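Spent four nights in Kisano and came back with opinions. Posting them in pieces so people can skip to what they need. 1/

The ferry from Dindano is the way most visitors get in. The crossing took us 60 minutes on the way out and closer to two hours on the way back. Same boat, same crew. The return had wind against it — plan your connection with that in mind. 2/

There's now a visitor fee. You pay it at the dock before they let you up the ramp. It was 115 per adult in local money, cash only, and the machine next to the booth was out of cash. Bring it with you from Dindano. 3/

The fee is supposed to pay for the new boardwalk. I walked the finished part, which ends behind the fish market. After that it's gravel and you're sharing it with delivery scooters. 4/

We stayed at the Yoon guesthouse, up the hill. There are 291 steps from the harbor road to the front door. That number is painted on the bottom step, so at least you're warned. If you have a rolling suitcase, pay the porter. We didn't, and regretted it by the second landing. 5/

Rooms are plain and clean. Ours had a fan and a window that opened onto somebody's chickens. Breakfast is eggs, rice and a bowl of fruit. The owner, Man-sik Koo, will call ahead to boat operators for you if you ask the night before. 6/

On boat operators. There are plenty of them on the harbor wall and they all quote the same price for the same loop. The one the guesthouse called took fewer people and left earlier. We had the north cove to ourselves until the bigger boats showed up. 7/

The main beach is fine in the morning. By noon the chair rental people have it covered down to the waterline, and if you put a towel in front of the chairs they'll ask you to move it. I asked whether that part of the sand was theirs to rent. I got a shrug. 8/

Go to the small beach past the lighthouse. No chairs, no bar, one tap. The path is steep and has no shade. Wear real shoes and take more water than you think you need. 9/

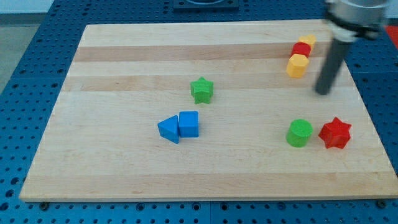 Food: the harbor places are all selling the same grilled fish with the same laminated menu. Lirker, two streets back, is cheaper and the soup is better. It closes when they run out, which was before eight every night we were there. 10/

Would I go again? Yes, but in early June and for three nights. Four was one more than we needed — by the last day we were walking the same road again. Last thing: buy the return ferry ticket when you arrive. The afternoon boat sold out two days running. 11/11

Comments (5)

pellworth: Is the porter there for the evening boat too? We get in late.

marisol_t: Went last year before the fee. Chairs were already a problem then.

dk_harbor: Lirker's soup, yes. Get there by six.

tannerb: Any luck with cards at the guesthouse or is that cash as well?

marisol_t: @tannerb cash when we stayed, that may have changed

Contact | Copyright 6/20/05 | Back to top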